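We use cookies to remember your settings. Accept | Manage preferences
Facilities > Safety > Inspections > Tresness hall and annexe

Pre-season inspection checklist with comments
Tresness hall and annexe, Tue 27 November

Items are marked OK, ATTENTION or FAIL. Comments are from the walk-through unless stated.

1. Exits and paths of travel
Main doors open outward, full swing – OK
Side door to Gough Lane – ATTENTION. Catches on the sill in the last few centimetres. Plane the bottom edge before the first booking.
Annexe corridor clear – FAIL. Stacked chairs on the left side. Moved on the day, but a permanent spot is needed.
Exit signs lit – OK, all of them on mains and on battery test.

2. Fire equipment
Extinguishers tagged within six months – ATTENTION. Kitchen unit was last tagged in May and its next service is now due.
Fire blanket in kitchen – OK
Hose reel – OK. Slight drip at the nozzle, new washer on order from Skatau.

3. Electrical
Switchboard accessible and labelled – OK
Test tags on portable items – FAIL. Urn, both fans and the projector lead are out of date. Urn taken out of use until tagged.
Safety switch trips on test button – OK

4. Floors and steps
Annexe steps – ATTENTION. Nosing strip on the second step is lifting at one end. Glue will not hold it, use screws.
Main hall floor – OK. Scratches near the stage are cosmetic.

5. Kitchen and store
Cleaning products locked away – OK. The Clurix degreaser has been decanted into an unlabelled spray bottle. Bottle thrown out, please use the original.
Shelving fixed to wall – OK
Top shelf load – ATTENTION. Rated to 300 kg for the bay. Paint tins to go on the bottom shelf.

6. Keys and access
Key register up to date – FAIL. Set 113 was signed out with no return entry.
Spare set in lockbox – OK
Code changed after last hirer – OK
Keys go back in the lockbox as soon as a hirer has finished, and the register is signed at the same time. Please don't leave them out on a table for the next person.

Budget for repairs is $3,516. The side door and step come out of that first.
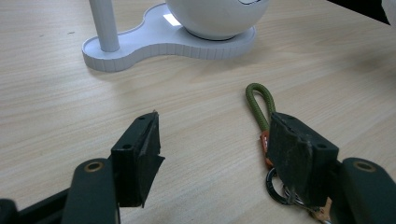
Leanne Whitford
Facilities Safety Officer

Re-inspection covers all FAIL items. ATTENTION items can be signed off by the hall supervisor, with the date and initials beside each one.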